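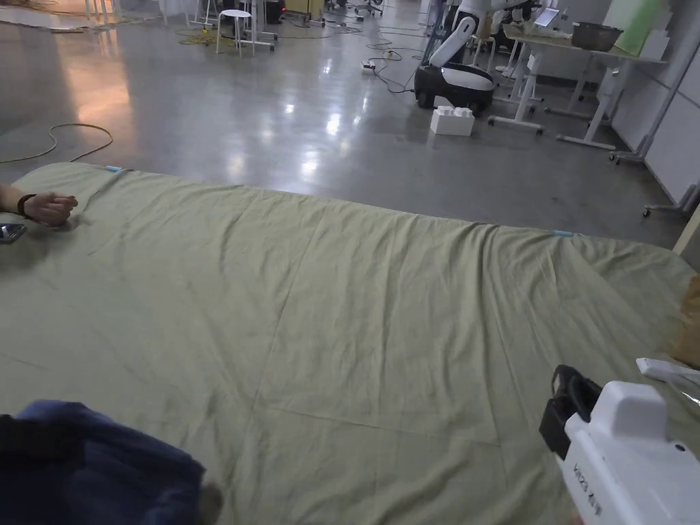
How to Budget for a Fabric-Handling Robot Cell (Without Forgetting the Boring Stuff)

Posted 13 Sep 2023

Last fall I put together my first equipment plan for a folding and sorting project, and I got it wrong in almost every line except the robot. The robot was easy! You ask for a quote, somebody sends you a quote. Everything that goes on the floor next to it is where my spreadsheet fell apart, so I'm writing down how I do it now.

Step 1. Write the task on one line

Mine was "take one piece of cloth from a pile, lay it flat, fold it." If your line has an "and also" in it, split it into two projects and price only the first one. I skipped this and ended up comparing arms from Flitska and Tivosow that weren't meant for the same job at all (two weeks of emails I'd like back).

Step 2. Start with the surface

People go straight to the arm. Start with whatever the cloth will lie on. Measure your biggest item spread out, then add a hand's width on every side. I like a low, wide base with a plain sheet over it in one pale color, so dark fabric stands out. Buy two sheets, and buy painter's tape to hold the edges. Sheets come out of the package with fold lines and they do wrinkle, so put a steamer on the list if your vision software is picky.

Step 3. Decide how you'll collect examples

If you're going to teach the task by showing it, price hand-held grippers separately from the robot. They're a different line, and you want a spare. My budget had one, and the day its trigger stuck we all went to lunch at ten thirty. Ebuka Nwankwo, who runs our bench, now won't sign a plan with fewer than two per station, plus extra finger pads.

Step 4. Walk the floor with a notepad

Stand where the robot will stand and write down what it needs within reach. My list usually looks like this:

Power strips, and a long extension cord for each station
Cable covers (get more than you think, cords wander)
Work tables on locking casters
Stools and at least one decent chair
Foam blocks for propping things up
Bins or bowls for small parts
A stand for every screen

The first time I totaled that list it came to $1,181 for one station, and I had budgeted zero. Zero!

While you're down there, look at the floor itself. Polished concrete is great for wheels, but it bounces overhead light all over the place. Leave a little money for diffusers or blinds.

Step 5. Ask about the dates

Get lead times in writing. Usudus quoted me 21 days for the mobile base and 56 for the gripper parts, so the base would have sat in its crate waiting. I ordered the grippers first and pushed the base to October. Same money, much calmer month.

Step 6. Pay in stages

I release 60 percent on delivery and the rest once the thing has run our own task on our own cloth. Ogbonna agreed to this right away; another vendor needed a phone call from Zübeyde Dursun in purchasing, who is far more patient than I am. Put the test in the purchase order, including which fabrics you'll use and who brings them.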